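Hudadholm clinic staff: overtime claims for the April roster change

July 12, 2018

The roster change introduced in April moved night cover at the Hudadholm clinics from a fixed rotation to an on-call list. Payroll continued to process claims under the old codes. As a result, 1368 hours of on-call and overtime work were recorded by departments but not paid. The hours belong to nurses, lab technicians and junior doctors at the Koyama and Plekgate sites.

The association met with the employer's pay office to agree on how the hours will be settled. Mio Ikeda spoke for the nursing and lab grades and Akihiko Mizuno for the medical grades. The agreed terms are set out in this item. They apply to members and non-members alike, but the association can only represent members if a claim is disputed.

Hours are divided into two groups. Group A covers hours that appear both in the department log and in Satis, the electronic roster system. These will be paid without a claim form, at the rate in force on the night worked. Group B covers hours that appear in the department log only. A form is required for each pay period, signed by the employee and by the head of department. Forms with more than one pay period on the same sheet will be returned.

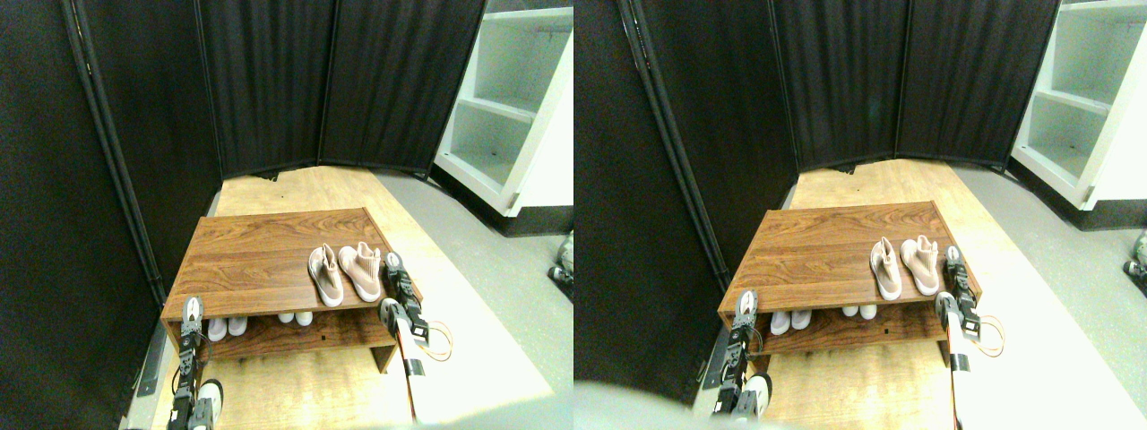
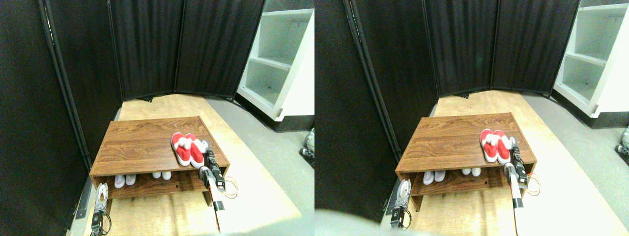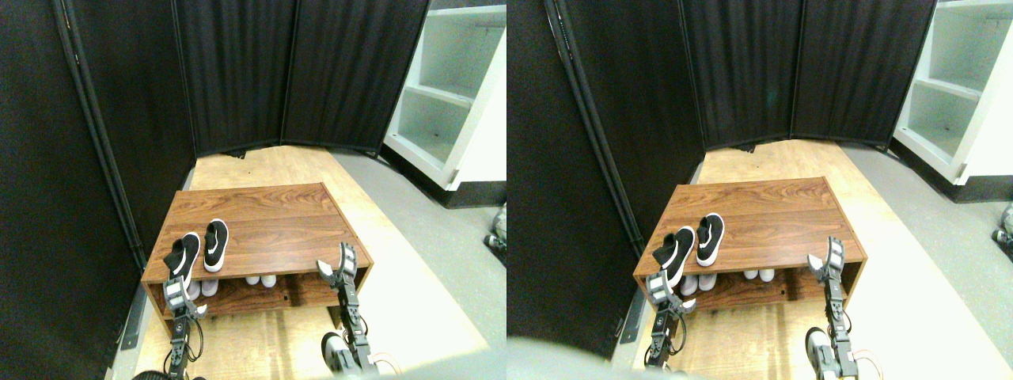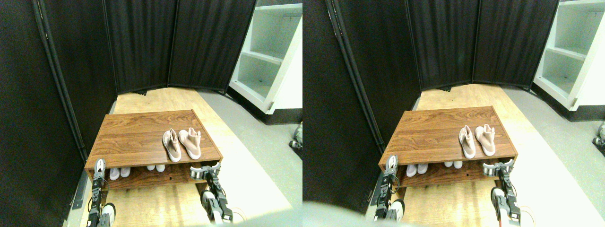 Can a Group B form be submitted if the head of department who approved the shifts has since left?
The current head of department may sign in place of the former one, provided a copy of the log page is attached and the employee's name is legible on it.

The pay office has 14 working days from receipt to accept or query a form. A query stops the clock until the employee replies. If no decision is given within that period, the form goes to the joint pay panel, where the association holds two of the seats. Panel decisions are issued in writing and may be appealed once.

Three points were left open. The first is the rate for on-call hours that ran past the end of the listed shift. The employer reads these as an extension of on-call time. The association reads them as overtime from the first minute, as the 2-hour handover rule in the existing agreement suggests. The second is meal allowance for nights worked at a site other than the home site. The third is whether hours worked by staff on temporary contracts count toward the annual increment.

Members should not sign any statement that describes a payment as full and final while these points remain open – a receipt for the amount paid is sufficient. Signed receipts do not affect a later claim on the rate.

Department logs must be kept until all claims are closed. Heads of department at Plekgate have been asked to stop sending the older log books to storage. Blank Group B forms are held at the ward offices and at the association desk at Koyama. Completed forms go to the pay office, with a copy to the association if the member wants the claim tracked.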